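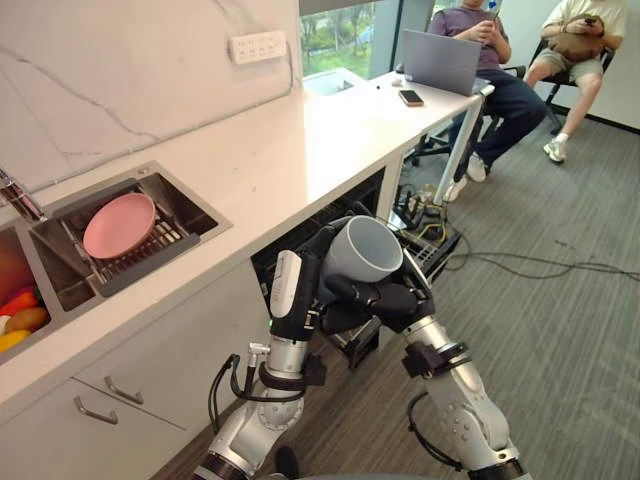
How a Dishwasher Cleans a Cup

A dishwasher does not fill up like a bathtub. A small pool of water collects at the bottom, and a pump pushes it through spinning spray arms. The holes in the arms are angled, so the force of the water makes them turn.

Detergent is mixed into the water. One end of each detergent molecule holds on to grease. The other end holds on to water. The grease is pulled off the dish and carried away.

Cups go in with the open end facing down - the spray comes from below, and a cup standing upright would fill with dirty water. 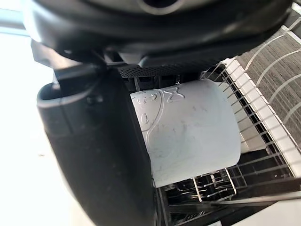 A tilted cup drains better than a level one. Many mugs have a hollow base, and a puddle can stay there after the last rinse. Raised letters or patterns can also hold drops.

Written by Nayeli Zepeda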